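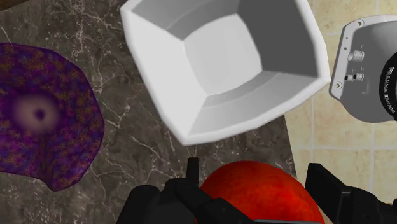

So, zurück aus Druvberg, Vorstellung der neuen Stadtmarke. Kurzer Thread, weil schon drei Leute gefragt haben. 1/9

Neuer Claim: "Druvberg. Da geht noch was." Dazu ein D mit offener Kante, Petrol auf Hellgrau. Gemacht von Lambrakis, die hatten vorher auch Tornent. Sieht man, finde ich. 2/9

Saal voll, fast 400 Leute. Hätte ich nicht gedacht für ein Logo. Vorne Stadtrat und Handel, hinten viele von der Berufsschule, die durften am Ende auch fragen. 3/9

Gut: die haben vorher wirklich gefragt. 1000 Fragebögen, ausgelegt in Bussen, Bücherei, Bürgerbüro. Häufigste Antwort auf "Was fehlt?" war Abends. Einfach nur: Abends. Läden zu, Bus weg. Daraus kam dann der Claim. 4/9

Nicht so gut: das Stadtwappen verschwindet von den Briefköpfen, bleibt nur auf Urkunden. Da wurde es laut. Antwort vom Podium: Wappen ist Hoheit, Marke ist Einladung. Naja. Applaus eher dünn. 5/9

Zum Geld. Agentur bekommt Pauschale, Höhe steht in der Vorlage vom September (Anlage 5, ganz hinten, schlecht gescannt). Schilder, Busse, Website kommen extra. Norkia macht die Beschilderung, 101 Standorte, erst Bahnhof und Altstadt, Ortsteile später. Wann später? Keine Angabe. 6/9

Frage aus der Berufsschule, beste des Abends: "Und wer darf das D benutzen?" Antwort: Vereine und Läden ja, kostenlos, mit Anmeldung. Parteien nein. Formular soll online stehn, hab eben geschaut, Seite gibts noch nicht. 7/9

Mein Eindruck: handwerklich sauber, Schrift gut lesbar, auch klein auf dem Fahrplan. Der Claim wird verarscht werden, ist einkalkuliert sagen sie. Im Foyer ging das schon los, "da geht noch was, nur kein Bus nach neun". In Tornent hat sich das nach einem Jahr gelegt, da redet heute keiner mehr drüber. 8/9

Nächster Punkt ist der Verkehrsausschuss, da gehts um die Spätlinie. Bin wieder da und schreib mit. Handbuch zur Marke lad ich heute gegen 22 Uhr hoch, wenn das WLAN im Zug mitmcht. 9/9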